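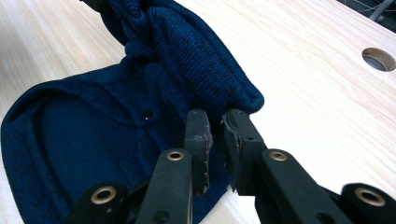 Navy knit on the sorting table, ribbed band to the left.

Gernetti Knitwear Store, Brultstead
Minutes of the garment handling meeting, October

Present: Hanne Mäkelä (chair), Vasanthi Rodrigues, Adi Ginting, Irja Ruotsalainen (minutes)
Apologies: Pirjo Riihimäki

The meeting opened at 14.05.

1. Minutes of the previous meeting
Agreed with one correction. Under item 4, "Tislow shelving" should read "Tislow drawers". The shelving was ordered separately and has been paid for.

2. Knitted stock
VR reported that 438 garments have been sorted out of a total of 3144. Most of those done are fine-gauge jumpers and cardigans. Heavy knits have not been started.

AG asked whether dark garments should be sorted in the afternoon at all. On navy and black, small faults are hard to tell from shadow in the folds. VR said the light from the window side is good enough if the garment is turned once during checking. Agreed to carry on in the afternoon, with each dark garment turned through a half circle before it is passed.

3. Folding method
The present sheet says to fold from the hem. HM noted that garments arriving in a heap are often picked up by the nearest fold, and the hem is then found last. The following wording was agreed for the revised sheet:

Find a ribbed edge first -- hem or cuff -- and lay it flat.
Open out the body from that edge. Do not pull on a single layer.
Smooth towards the side seams.
Fold sleeves to the back, then fold the body in three.

IR asked for the line on hanging to be taken out. Knits are not hung in this store. Agreed.

4. Small holes and marks
Discussion of what counts as a hole. AG has found that a dark point on plain knit may be a hole, a bead or a bit of grit, and that these have been entered under different headings. From now on any such point is entered as "mark, unchecked" until it has been looked at under the lens. A pin with a white head is to be placed beside it, never through it.

VR to go back over the entries already made under "hole".

5. Table surface
The pale wooden top shows dark lint clearly and will be kept. HM had a price from Kokkonen for a felt cover. Declined: felt catches on open stitches. The top is to be wiped with a dry cloth between colours.

6. Labels
The order for 3000 woven labels has not arrived. PR had sent a note that delivery is expected in around 14 working days. Paper tags to be used until then, tied and not pinned.

7. Any other business
The second lens is missing from the drawer. Anyone who has it should return it to IR.

Actions
HM: issue revised folding sheet.
VR: recheck "hole" entries.
PR: chase labels.
AG: buy white-headed pins.

The meeting closed at 15.10.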